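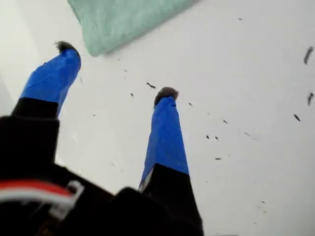

Caderno da oficina Sandum, bancada do fundo. Entrada de Maarja Vītola, maio, começada às 16h40

Ponto de partida: o Güven garante que a fita azul nos dedos resolveu o problema da aderência. Eu não estou convencida e fica escrito antes de começar, para depois não dizerem que mudei de opinião a meio.

O que ele fez foi enrolar a fita ao longo dos dedos das garras e deixar só a ponta escura de fora. Diz que o pano deixou de fugir. Pode ser. Mas na mesma tarde baixou a velocidade de fecho no Flukico e trocou o cabo do servo do braço esquerdo, três alterações de uma vez e nenhuma apontada. Assim não sei a qual delas agradecer.

Pesei uma garra com a fita e outra sem nada: 309 g e 272 g. Trinta e sete gramas na extremidade de um braço que já se queixava do ombro. A Laiba acha que não interessa para dobrar pano. Para dobrar talvez não; para o servo do ombro ao fim de uma hora, quero ver.

Outra coisa que me irrita é o tampo. Está cheio de partículas escuras e não sei de onde vêm. Hipóteses em cima da mesa: pelo das pontas, restos da limagem dos suportes, sujidade trazida pelo próprio tecido. O Güven escolheu logo a terceira, que é a única que não o obriga a desmontar nada. Recolhi umas quantas com fita-cola e colei-as na contracapa deste caderno. Se alguém tiver uma lupa decente, sirva-se.

Primeiro ensaio: encostar os dedos ao tecido, apertar, puxar para o centro. Sem visão, só posições gravadas.

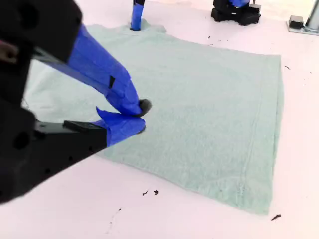

Garra em primeiro plano com as pontas sobre o tecido verde; a dobra de fita no dedo de baixo tem de ser refeita.

Resultado de 12 tentativas: sete agarraram à primeira, três agarraram duas camadas quando deviam ter agarrado uma, duas não agarraram nada e a garra fechou na mesma, toda satisfeita. O programa deu as 12 como concluídas. É o que mais me preocupa. O Flukico considera sucesso chegar à posição final, com ou sem pano. A corrente do servo devia chegar para distinguir as duas coisas, mas o gráfico que tirei é tão ruidoso que não aposto nisso.

A fita também não me agrada como solução. Faz rugas, e uma aba levantada perto da ponta é um convite a prender-se no tecido. Propus manga termorretrátil. Resposta do Güven: "a fita estava na gaveta". Pronto.

Segundo ensaio, os dois braços ao mesmo tempo, a entrar pelos lados opostos, com as pinças junto à bainha. 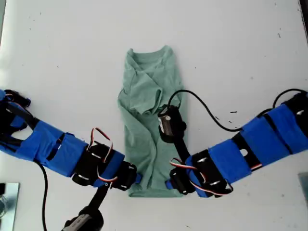
Dois braços, fundo da peça. Sobra muito pouco espaço entre as pinças.

Este correu pior do que a Laiba conta. Sim, o tecido subiu. Mas as duas pinças trabalham tão perto uma da outra que qualquer folga na base dá choque, e tive a mão no botão de paragem o tempo todo. Parei 2 vezes, ambas por causa do braço direito. A Delyth sugeriu afastar as bases. Eu começaria por fixar os fios dos servos junto às pinças, que andam ali às laçadas e um dia ficam presos num parafuso.

Também não percebo a pressa em ligar as câmaras à rotina. Enquanto a mesma posição gravada der três resultados diferentes, a imagem só vai servir para vermos o falhanço com mais pormenor.

Por fazer:
— repetir o primeiro ensaio com um dedo sem fita, velocidade antiga, mais nada alterado
— aspirar o tampo antes e ver se as partículas voltam
— apertar a base do braço direito (Gwion, a chave hexagonal está contigo)
— limiar de corrente no fecho, mesmo que fique mau

19h10. O Güven leu isto por cima do meu ombro e quer que conste que discorda. Consta. A garra sem fita fica na caixa com a etiqueta Morris, não mexer.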